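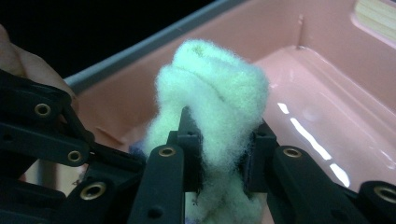

Quick one tonight, am supposed to be packing.

Finished the whole run of Cropper on Sunday. All 19 issues, two sittings, too much coffee. If you never saw it, small press thing, black and white, Colin Stockdale writing and drawing everything up to issue 12 and then Cuiping Lu on inks. You can see the change straight away. Lines get thinner, the faces calm down. Somebody finally learned to leave a panel alone.
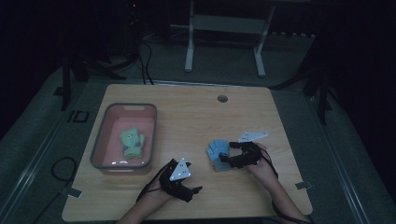
Still don't love the Unness storyline. Five issues in a flooded town and half of it is people on roofs talking. My brother says it's the best part. My brother also skips the captions so.

Lettering is rough early on. Balloons in the wrong order on a couple pages, had to read one fight three times. Gets better.

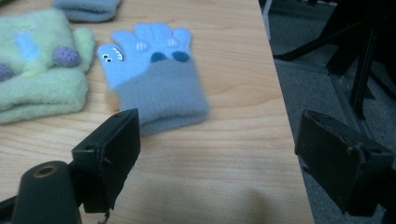
Where to find it

Prorex did a collected edition in December, 507 pages, paperback, spine already going on mine. Print run was around 3915 according to the note in the back. The single issues turn up in dollar boxes if your lucky. I'm missing 2 of them, the one with the dog on the cover and the last one, had to borrow those. 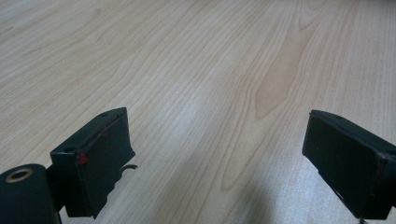
Next up is Wuvus, which I know nothing about except that Lu is drawing it solo and its in color. Will write it up when I'm back, prob two weeks. If anyone has a spare last issue of Cropper email me, I'll trade.

Posted Aug 6, 2019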